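Skavside Kitchen Board > Storage and Counter Space > Standing utensil holders, keep or toss?

gunhild_toft
July 9, 2021
Posts: 121

OK so I finally gave in and got one of those tall stainless utensil stands, the kind with a round base, a pole up the middle and hooks at the top. It's the Gullness one. My spoon drawer has been jamming for years (there's a potato masher in there that stands up every time you shut it) and I wanted the big stuff out where I can grab it.

I like it, mostly! It's shiny and it takes up way less counter than I expected. But I have questions. The ladle I want to hang on it is a steel one with a wooden handle, and it's the heaviest thing I own in that family. Do I hang it first and balance the rest around it? Does it matter? My sister says I'm overthinking it and to just put things where they fit. 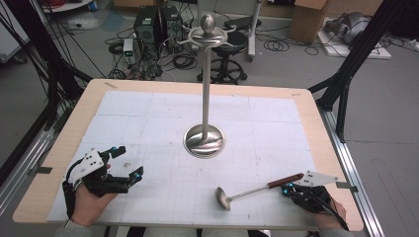 The stand, with the ladle next to it.

Also the pole has a tiny bit of twist in it when I turn the top. Not a wobble exactly, more like it isn't all the way snug. Is that normal for these or did I put it together wrong?

mirko.n
Posts: 200

Toss. Sorry. I had one for two years and it was a dust tower. Everything on it gets a film of grease if it's anywhere near the stove, and then you're washing a spatula before you use it, which kind of defeats the whole idea. A heavy crock does the same job and you can throw it in the dishwasher.

gunhild_toft
Posts: 121

Mine's going at the far end of the counter by the bread box, so hopefully less grease. And I've had a crock! Everything in it tangles. I pull out the whisk and three other things come along for the ride.

AgnesG
Posts: 128

Team stand over here. I've got an older one with the same general shape and I love it. Hang the ladle first, then put something with a bit of weight straight across from it. Mine has tipped exactly once and that was when I had the ladle and the meat fork on the same side and then bumped the counter with my hip.

Mirko, wipe it down when you wipe the stove and it's fine. A crock gets gross too, you just can't see it because it's all down at the bottom. When did you last look in yours?

mirko.n
Posts: 200

I looked in it just now and I'm not going to tell you what I found. Still prefer it.

aslak_b
Posts: 2

New here, hi. Question about the wooden handle. Does anybody hang those right after washing? My mother always laid wooden-handled things flat on a towel first and only hung them up the next morning. I do it her way but I've never known if it makes any difference.

AgnesG
Posts: 128

I dry the handle with a towel and hang it up, never had a problem. A little mineral oil every November when I do the cutting boards. The one I ruined was one I left in the sink overnight, so that's on me.

arvid_sj
Posts: 121

Gunhild, about the twist. On a lot of these the knob on top or a screw somewhere under the base is what pulls the whole thing together. Give the knob a turn by hand first. If that doesn't do it, flip the whole thing over and look for a slotted screw. If there is one, use a screwdriver with a long shaft so your knuckles stay clear of the rim. I used a stubby one on my Zisitau stand and chewed up the slot, and I was mad at myself for a week.

gunhild_toft
Posts: 121

Oh that's so helpful, thank you! I tried the knob and it took maybe a quarter turn, and now there's just the tiniest bit of play left. I'd rather get rid of that too. I do have a long skinny flat-blade driver in the odds and ends box (a Ciobanu, came with a set my uncle gave me when I moved out, and I think I've used it mostly for opening paint cans).

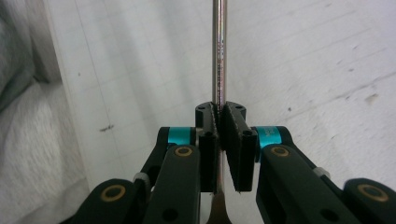 I'll do the underside tonight when the dishes are done, and I'm putting a dish towel down first so the base doesn't get scratched. It's such a mirror, every fingerprint shows already. What do you all use on that kind of finish? I've been going at it with a damp cloth and it just leaves streaks.

arvid_sj
Posts: 121

Don't crank on it, just snug. Dish soap, rinse, then a dry cloth right away. Streaks are usually the water drying by itself.

AgnesG
Posts: 128

A splash of white vinegar on the cloth works for me. Smells like pickles for ten minutes.

mirko.n
Posts: 200

You don't have to polish a crock, just saying.

aslak_b
Posts: 2

What about the potato masher, is that going on the stand too? Mine has no hole in the handle so it lives in the drawer and jams it, same as yours.

gunhild_toft
Posts: 121

Same problem, no hole! I might tie a loop of kitchen string on it. Will report back on the masher and the screw both.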